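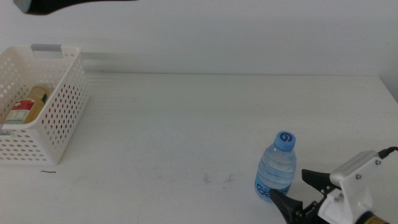 3.2 Lighting conditions and measurement procedure

The low-bay hall at Skurkham was lit by ceiling-mounted luminaires in parallel rows, with the rows running along the length of the building. The mounting height was kept the same throughout the study. Two types of luminaire were compared: the existing fittings, referred to in this paper as Nidis, and the replacement fittings, referred to as Tilteo. Both were fed from the same circuit and switched together by row. Daylight was excluded by blinds on the roof openings, and all readings were taken after dark.

Illuminance was recorded on a regular grid of 420 points at bench height. At each point the meter was set level on a tripod and left for ten seconds before the value was noted. The operator stood on the side away from the nearest row so as not to cast a shadow on the cell. Fittings were switched on well before the first reading of each session, and the supply voltage was logged at the start and end. Sessions in which the voltage moved outside the permitted band were discarded and repeated.

Vertical illuminance was measured separately at 71 of the grid points, chosen to cover aisles, crossing points and the area beside the loading doors. These readings matter in a low-bay building, where a person must be able to recognise a face or read a shelf label as well as see the floor. A fitting with a wide beam will often do well on vertical surfaces but send more light towards the eye at low angles. The balance between the two was the main interest of the present work.

Surface reflectance was treated as a fixed input to the model. Walls and floor were each given a single value, taken as the mean of repeated readings with a reference tile. Work surfaces were handled with more care - a pale top returns a good deal of light to the underside of shelves and to the face of the person working, and its effect on the vertical readings is not small. The white tabletop in Figure 3 belongs to the palest of the surface classes used in the model. Marks and scuffs on a top were not modelled separately.

Glare was assessed by calculation for standing and seated observers looking along and across the rows. The calculation followed the usual tabular method, with corrections for room shape. A small panel also gave ratings on a written scale, under the direction of Gert Fourie, who took no part in the photometric sessions and was not told which fitting was in use. Panel members spent ten minutes in the hall before giving a rating, and ratings for the two fittings were collected on different evenings.

The calculated values were produced with the Zulu software package, using the intensity tables supplied with each fitting. A maintenance factor of one was applied, as the fittings had been cleaned before measurement and fresh lamps installed. Differences between calculated and measured illuminance are reported point by point in the next section, and points next to the loading doors are listed on their own. Readings there were affected by light returned from the door panels, for which no reliable reflectance value was available.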